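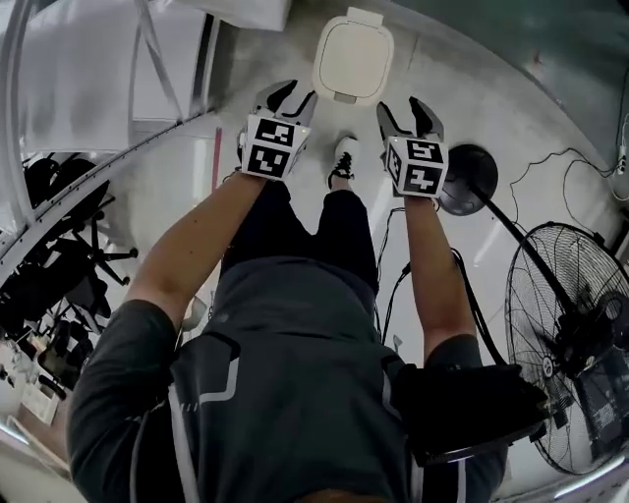

Llevo dos semanas dándole vueltas al tejido de punto de poliéster, el de las camisetas deportivas de toda la vida, y creo que por fin he entendido por qué unas se me llenan de bolitas y otras no. Todo empezó con un retal que compré en Hurnville, baratísimo, que a los cuatro lavados parecía una manta vieja. La culpa la tiene casi siempre la fibra corta: los cabitos se van saliendo con el roce, se enredan entre ellos y ya tienes la bolita. Con filamento continuo pasa mucho menos. Y luego está el color, claro, que en una camiseta gris oscuro como esa, de manga corta y con sus rayitas finas en ángulo por la espalda, cualquier pelusa clara canta una barbaridad (en una gris jaspeada ni te enteras).

Lo de las rayas me tiene también entretenida. Hay tres maneras de ponerlas: tejidas, estampadas o sublimadas. Las tejidas son mis favoritas, pero para un dibujo escalonado hace falta jacquard y el precio se dispara. La sublimación va de maravilla sobre poliéster blanco o muy claro, y sobre oscuro nada de nada, porque la tinta es transparente. Yo lo aprendí estropeando 2 metros de punto negro, ¡menudo disgusto!

El caso es que pedí muestras a Pallero y a Imhof. Las de Pallero llegaron enseguida, suavecitas, con buena caída, aunque el borde se enrolla muchísimo al cortar. La de Imhof, referencia 905, es más seca al tacto y se cose sola, de verdad, hasta con mi máquina, que es una cabezota. Le puse aguja de punta de bola y ni un punto saltado.

Ahora me falta probar el de Tonent, que solo vende piezas de 20 metros. ¿Qué hago yo con 20 metros de punto gris? Si alguien de por aquí quiere ir a medias que me escriba, que en abril quiero tener cortadas ya las camisetas de verano.

Ah, y me preguntabais por el lavado: del revés, agua fría, 800 revoluciones como mucho y sin suavizante. La secadora ni la miro.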